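Odham College School of Engineering
@odhamengineering

1/ The School of Engineering is pleased to share an update on the Gandmont Project, in which second-year students program a robot arm entirely in simulation before they are given time on the hardware in Sikder Hall. The project began in August under the direction of Miloslav Kolář.

2/ Three teams are enrolled this term. Each team writes its own control code for the arm and is graded on planning, safe motion and the quality of its written log. Students may use any of the practice rooms supplied with the course software, Cusurport.

3/ The teams have now completed 107 logged runs between them. Runs that end in a collision are kept in the record and count toward the log grade, provided the students state what the arm was told to do and at which line the program stopped.

4/ Current work concerns approach angles. Students bring the gripper toward a wall with the fingers open, hold position, and compare the view with the joint readings. The rooms have surfaces of different kinds so that code tuned to one texture can be tested against another. In the view below, brick meets small gray tile at the corner, and the palm of the gripper is at the bottom. 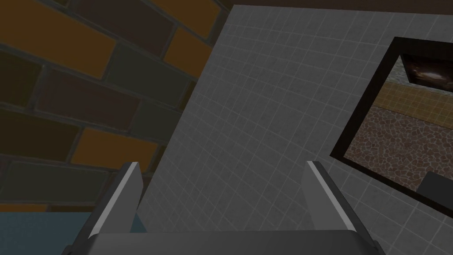

5/ Access to the arm itself will be granted to teams whose code passes the safety check in two separate rooms. Logs must be submitted through the course page by 15th October. Late logs will be read but will not be graded.

6/ Students in other departments who wish to observe a session in Sikder Hall should write to the School office and include their student number. Seating in the gallery is limited, and requests are handled in the order received.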